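**Mernach Tenants' Energy Advice: report to the Mudau Fund**
June 3, 2022

We carried out 59 home visits this period, against a target of 122 for the full year. Draft-proofing was the most common request, followed by help reading bills. Five households were referred to the Ruangrit hardship program, and three have had a decision.

Older units still lose most of their heat at internal doors and hallways, so we have moved $8 per visit from printing to door seals.
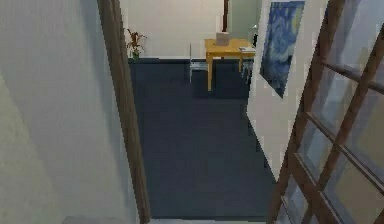 Kamonchanok Suksawat wrote back on the draft that the seals are fine but the bill help is what tenants phone about, and she would like a second phone line before August.

We have priced the line and can cover it from travel savings. Please confirm that the change is allowed under the current agreement.

Ekow Zakaria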